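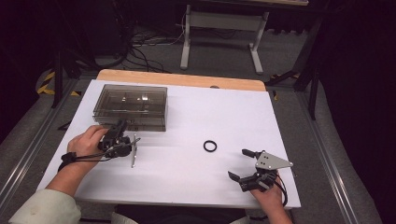
How long does it take to learn the Skelleo hand grippers?

Most people are comfortable by the end of the first afternoon, though the small parts take longer.

Roswitha Gasser read that line in the brochure twice, once at the kitchen counter and once again in the Tradville bus, and both times she thought of her mother's hands, which had never been comfortable with anything by the end of an afternoon and had still sewn every curtain in the house.

She had taken the job of reviewing the kit for Gendance because Pascual Medina asked her nicely, and because he was paying 155 dollars and lunch. You wore one gripper on each hand, he explained, and did some ordinary chore, and by and by a machine in another building would learn to do it the way you did.

"The way I did it wrong, too?" she asked.

"Oh, especially that," said Pascual, who was a cheerful man and had already dropped his sandwich.

So she sat and she practiced. Lids went well enough. Cloth went beautifully, which pleased her more than she let on. The rings were another matter, slippery little things meant for faucets, and she chased one across the table for so long that Charmaine Venter came over from the next bench to keep her company, and the two of them got to talking about faucets, and then husbands, and then the price of plums in July.

Somewhere in the middle of the plums she picked it up. She hadn't been looking, particularly. She held it there between the two black fingers and found she was holding her breath as well.

"Write that down," said Charmaine.

Roswitha put the ring back on the table first, because she wanted to see whether she could do it again.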